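Council night, and why I'm still cranky

March 25, 2023

Quick one tonight because I have to be up at stupid o'clock. People keep asking what went on outside the Urstead council chambers, and the version going round the Bramulwood group is mostly wrong. So. My version, from someone who was standing there with a sore hip and a thermos.

Background for anyone new. Flandari Ward has had four councillors for as long as I've lived here. In November two of them left the Residents Team they were elected with and crossed over to the mayor's lot. No warning, no letter, not even a post. Found out from the minutes. That gave the mayor the numbers, and the first thing that came up after the break was the Gauthier Street depot sale.

Now I don't think anyone was bought. Some people at the protest had signs saying that and I wish they hadn't. There's no proof. But you can't run under one banner, have other people's kids letterboxing for you in the heat, then switch sides and say "my values haven't changed". Mine was one of the kids! She did the whole of the hill.

What happened on the night

Got there early. Good crowd, more than I expected for a drizzly evening. Menaka Karunaratne had the megaphone and kept it pretty calm I thought. She read out the names from the petition for a bit, then gave up because it has 1,390 signatures and she was losing her voice.

Then security came out and said we were blocking the ramp. We moved off the ramp. Then we were apparently blocking the footpath. Moved again – onto the grass. Then the police turned up and told us the grass was council land and we needed a permit for a gathering of more than 40. Which I have since looked for in the local law and cannot find. If somebody knows the clause number please email me.

Nobody got arrested, whatever you've read. Menaka was walked to the carpark with a hand on her elbow and told to go home. She went home. The rest of us stood around for a while and then went in to the public gallery, dripping.

Inside was worse to be honest. Question time got cut short because of "the disruption outside". Dwight Wong had put his question in writing well before the deadline and it still wasn't read. He stood up, was told to sit down, sat down. His question was only whether the two councillors had met with the buyer before they changed sides. A yes or no would of done it.

The vote went through. No surprises. One of the two didn't speak at all, the other one read from a sheet and never looked up once.

I've been at the bench in the shed most of the weekend since, half sorting, half stewing over what to write on the next round of signs. The last lot ran in the rain.

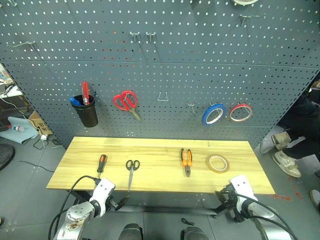

What we're asking for

Same as before, pretty much.

The depot sale paused until there's a proper public meeting. In the evening, please, when people can get to it.

Any councillor who leaves the group they ran with to front up in their own ward and take questions. I know we can't force a by-election, the law doesn't work like that, I've had it explained to me plenty of times. But they could resign and stand again if they're so sure we still want them.

The unread questions answered in writing and put in the minutes. All of them.

The permit rule explained. See above.

We're printing 1,000 flyers for Bramulwood and the streets behind the oval, and after that we'll see what money's left. If you can take a street, let Menaka know, not me, she has the map. Don't put them in boxes that say no junk mail. Last time we got a very long phone call about that.

To the bloke who commented that I only care because my side lost the numbers. Fair enough to ask. I've voted for the mayor, once, and I'd probaly be writing the same post if it had gone the other way. Would I have stood in the drizzle for it? Don't know. Maybe not for as long.

Comments are open but keep the councillors' families out of it. I'll delete anything like that and I won't reply to complaints. Right, bed.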